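Section 8. Scissors Sorting Exercise (Rurkwood Student Robotics Club)

1. Switch on both arms and wait for the ready signal.
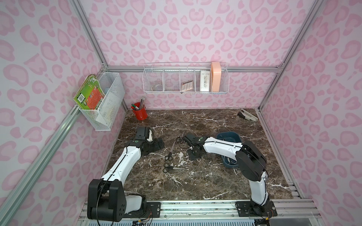
Starting layout is left to each team. Scissors may lie in any direction on the tabletop, near the teal container, provided both arms can reach them.

2. Run the sorting program at low speed.
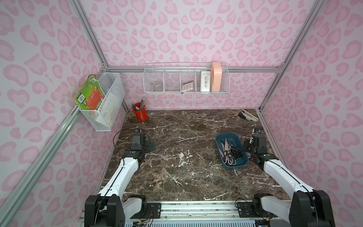
Natalie Kettle asks that teams log every missed grip — even those corrected at once.

3. Check the wrist view.
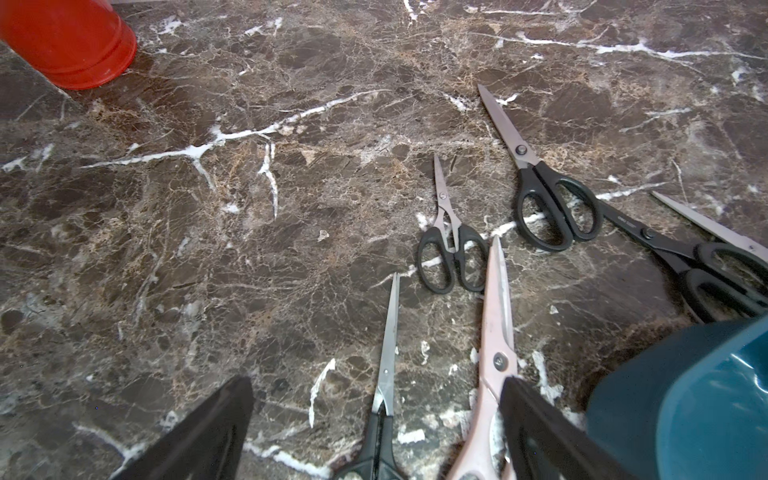
Figure 8-3. Wrist view, scissors on the tabletop.

4. Approach the handle end first.

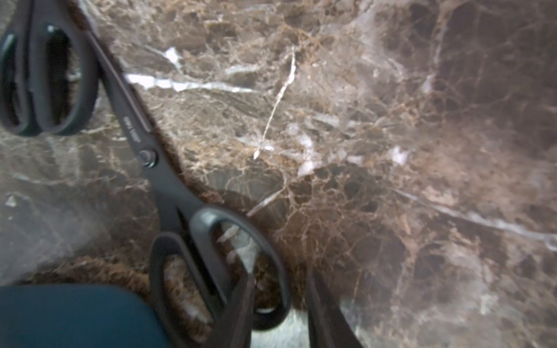 Close the gripper slowly. Caution: keep hands clear until both arms have stopped.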